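The Basket On The Table

6/6/21

My mother kept fruit in a glass bowl that lived on top of the refrigerator, which meant that as a child I never once ate a piece of fruit without asking somebody taller. I think about that bowl every time I move things around in our kitchen, and I have been moving things around a lot since March.

It started with the counter by the stove. We had onions there, and bread, and a stack of mail, and somewhere underneath all of it a bag of oranges I had forgotten buying. Lợi came over for dinner, looked for a place to put down a pie, and ended up holding it for most of a conversation. After she went home I took everything off that counter and told myself I would only put back what we used every day.

The onions went into the low cupboard - they like the dark anyway. The bread got a drawer. The mail I am still working on, and I won't pretend otherwise. But fruit is harder. In the refrigerator we forget it, and in a cupboard it goes soft and brings in those tiny flies. Thiện suggested one of those hanging nets, and we tried it for six days, and I bumped my forehead on it more often than I ate from it.

So I went back to baskets. I have always loved them, and I had more than seven in the hall closet, holding scarves and candles and other, smaller baskets. I tried a round one first, but it was deep, and whatever went in at the bottom stayed there until it was a sad surprise. A long, low shape suits us much better, and I line it with a dish towel that I can shake out over the sink on Saturdays.

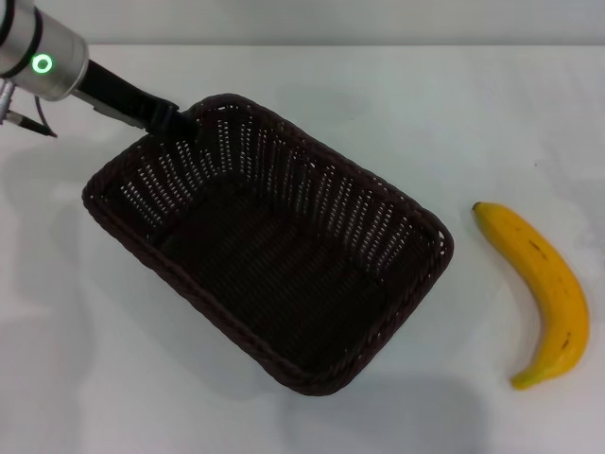

Bananas are the one fruit I have never managed to store to everybody's liking. Trí wants them green, I want them freckled, and the dog would take them in any state at all. They also hurry everything else along, so I have stopped tucking them in with the pears. A banana can sit right out on the white tabletop beside the brown wicker, where the yellow catches your eye as you go by, and I find that one left out like that gets eaten sooner than a whole bunch in a bowl. When they go too far I peel them and freeze them for bread.

I would like to do the pantry next, but it is a much bigger job and the weather has been so nice. Maybe when the rain comes back.

3 comments

Pantelis Konstantinidis
We keep ours on a windowsill and they turn overnight. Going to try the table.

Thu Bạch
The pie story! I was there and I remember her holding it. How do you clean wicker? Mine gets so dusty in the corners.

Reply from the author
Thu, I use an old soft paintbrush and then a barely damp cloth, and let it dry by the back door.

Recent posts
A drawer for the bread
What I keep in the hall closet
Banana bread for a slow Sunday

Contact | Copyright, all rights reserved | Back to top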